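Sold shares at a loss and bought them back, can I still deduct it?

mbako_clilamholm
I am still learning how taxes work in this country, so please be patient with my question. In May I sold all my shares of one fund and had a loss of $2000. I was happy to have the loss for my return.

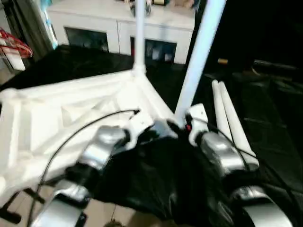

Then my brokerage account bought the same fund again, because I had forgotten to turn off the automatic dividend purchase. It bought 4 shares, and I had sold 36. Is my whole loss gone now? A colleague says yes, and I do not find a clear answer on the broker's help page.
Musa Bako

orkine
No, not the whole loss. The wash sale rule looks at what you bought in the 30 days before or after the sale. If only 4 shares were bought in that time, only the loss that belongs to 4 shares is disallowed. The rest you can use.

dritamdale
I would be careful. My broker marked the complete sale as a wash sale last year, so I think it can be everything.

orkine
Then you probably bought back the same number of shares or more. It goes share by share. Look at your 1099-B, the disallowed amount has its own box.

dritamdale
I looked. You are right, I had bought back more than I sold. I still say he should check the form before he trusts a forum.

mbako_clilamholm
Thank you both. And the part which is disallowed - is it lost forever?

shehu
It is added to the cost of the new shares, so you get it back when you sell them. One exception is important: if the new purchase was in your IRA, the loss does not go into the cost and you really lose it. Do you have the same fund in an IRA?

mbako_clilamholm
I have an IRA at another broker, and I believe I hold 2 funds there. I must check if one is the same.

shehu
Please do. The two brokers do not see each other, so it will not be on your 1099-B. You have to report it yourself on Form 8949 with code W.

mbako_clilamholm
I checked now. Both are different funds, one is only bonds. The dividend purchase is also turned off.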